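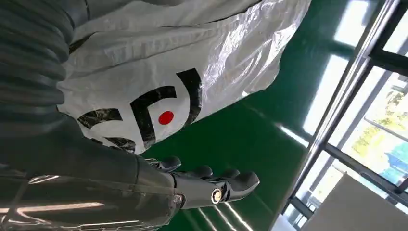 Is the Orkton open day worth the drive? For the packing hall, yep, it is. Skip the talk in the foyer.

Notes typed on the train home so forgive the spelling.

Got there 20 minutes late, parking a shambles. Gates shut to cars at 12. Sign in, hi-vis, off you go. Hakim run the site now, used to be Zirnell's, and half the old signage is still up.

**Packing hall.** Best bit by a mile. Green floor, deep green, so glossy you get the window light coming back up at you in long white streaks. Apparently recoated every 4 years. I wanted to ask what it costs, never got the chance. Good colour for it though, anything white shows up a treat. There was a big white sheet with a black logo on it, thick curves and a red dot in the middle, crinkly sort of stuff, shiny where it folds. Black print has gone a bit mottled in places. I like it better than the crisp version on the brochure.

**Store room.** Cold. Shelves to the ceiling, labels all handwritten. They reckon 2000 orders a week go out before Christmas, less in September. Smelt of cardboard and floor cleaner.

**Otico stand.** Tape, ties, liners. Took a sample roll, already lost it. Friendly enough, no prices on anything which annoyed me.

**Food.** Sausage in bread, onions on the bottom, proper. Tea from an urn. Ran out of milk by one-ish.

Wear closed shoes, they do turn poeple away. Toilets are past the store room on the left, not where the map says. Next one's in autumn, bookings at the front office.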